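Stitching practice is back at Drarnport

Well, I finally got my turn on the practice pads in June and I'm hooked (sorry). Stavros Bakalis talked me into it over coffee, and before I knew it I was signed up for 2 evenings of suturing with the Milter group. The first lesson is all about the bite - how far from the cut you go in, and how deep.

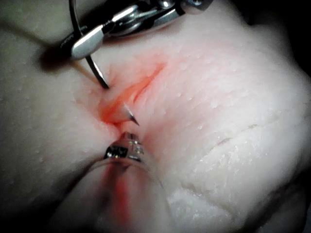 Needle in on one side of the cut, tip showing in the middle.

I rushed mine, of course! Yen-ting Yen had me slow down and think about where the needle sits in the jaws before doing anything else. Hold it badly and it twists on you, and then you're chasing it all over the pad.

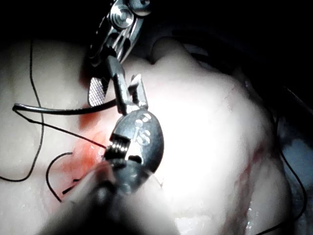 Curved needle and black thread between the two instruments.

Then come the knots, which I'd been dreading. My first few looked like something from the bottom of a sewing basket, but by the end they were lying pretty flat. 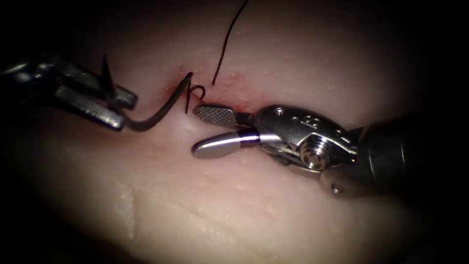 We've got 400 pads left in the Kwok Room cupboard, so there's plenty to go around. Come at 6 if you'd like a spot, and bring your reading glasses - I wish I had!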